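About Fitosora

Home | About us | Plant dyes | Courses | Contact

Fitosora is a small school for natural dyeing. We teach people to color cloth, wool and paper with plants: leaves, roots, bark, flower heads and onion skins from the kitchen. We are 3 teachers, and the school year goes from April until the first hard frost.

How the school began

The school was started by Agnes Løken and Zerrin Baysal. Agnes learned dyeing from her aunt, who kept her recipes in the back of an old tax book. Zerrin worked before as a chemist in a paint company called Jarard, and she was the person who always asked why the green from nettles comes out gray. They met at a weaving fair, shared a table, and discussed iron and alum until the hall was closed. One year later they rented two rooms behind a bakery and put a sign on the door.

In the beginning we had only one course, with 5 students and one big pot. The pot is still with us. The recipe collection has grown to 181 recipes, all tested in our own water, which is quite hard and makes the reds a little more blue.

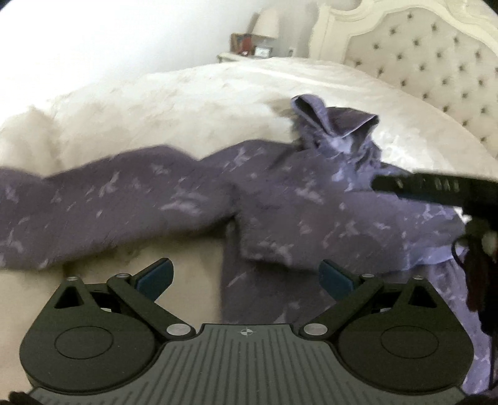
What we teach

The first course is called Ivier. It takes one weekend and it is for people who have never dyed anything. You learn how to wash the fiber well, how to prepare it with alum, and how to make a yellow, a brown and a soft pink. Please do not worry if your yellow is different from the yellow of your neighbor. The same plant gives another color in a dry summer.

The second course is Sima, and it is about indigo only. Indigo asks for more patience than the other dyes. The vat must be kept warm and it must be fed, and you must not stir air into it. We accept up to 33 students in a year for Sima, in small groups, so everybody can work at the vat without waiting long. For purple, we first dye with cochineal or madder and after this we go into a weak indigo bath. Many students want to begin with purple. We ask them to make the Ivier course first.

We also give a short evening class about mending and about care of colored clothes. Wash them cool, turn them inside out, dry them in the shade, and do not leave them folded in a sunny window.

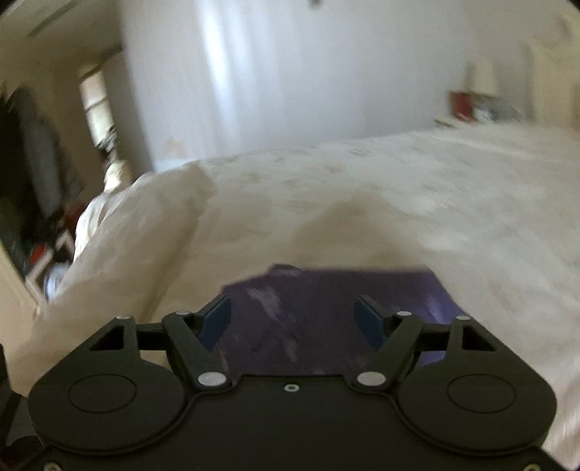

Purple cloth on a cream-white bedspread.

Our garden

Behind the bakery we have a garden with weld, woad, madder and tansy. Madder needs to stay in the ground for several years before the roots are good to use, so we dig only one bed at a time. Students may take seeds home in autumn. Please bring your own paper bags for this.

How we work

We do not use chrome or tin in the classroom. Used alum baths are collected and we follow the rules of the town for them. Wool comes from two farms near us, and cotton we buy unbleached. All instructions are written in simple English, and Zerrin can also explain in Turkish, Agnes in Norwegian.

Visit us

You are welcome to look at our sample books before you choose a course. Please write to us first by the contact form, as we are often in the garden and do not hear the bell. The entrance is through the yard, left of the bakery door.

This page was last changed on February 16, 2019.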